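Module 13: Operating rules for two-arm manipulation cells

Operators work from the Drundov bench rules, revised in August. Bread and a bowl on a gridded mat are the standard practice load.

1. Mat and objects
Set the mat square to the base before homing.

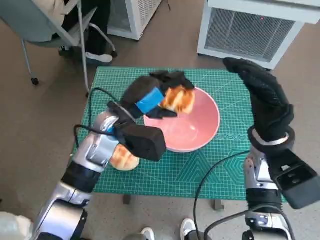
Record start positions by grid reference. Crumbs are cleared with the arms disabled.

2. Wrist units
Check bracket screws at the start of each shift. Fingers stay clear of the gripper while drives are live.

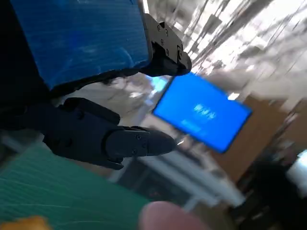
3. Cables
Leave enough slack for full wrist rotation. A loop that can catch the table edge is a fault and goes in the Furach log. 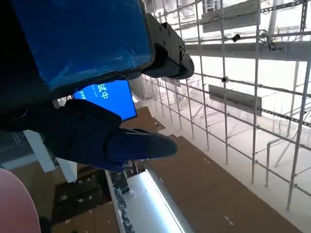 Chia-hao Kao
Lecturer, Robot Safety

4. Approach speed
Hand speed within 108 mm of the mat is limited to 19 mm/s. Pause 500 ms before closing on a soft item.

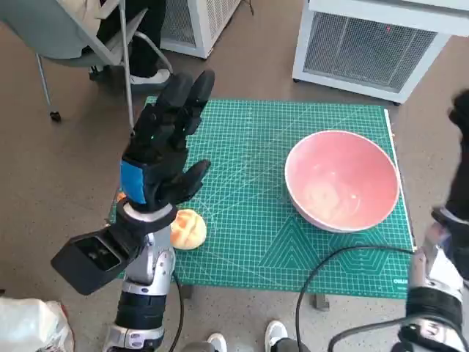

Yu asked whether the pause also applies on release. It does, under clause 4.2.

Reading for next week: Bumo notes, emergency stop categories.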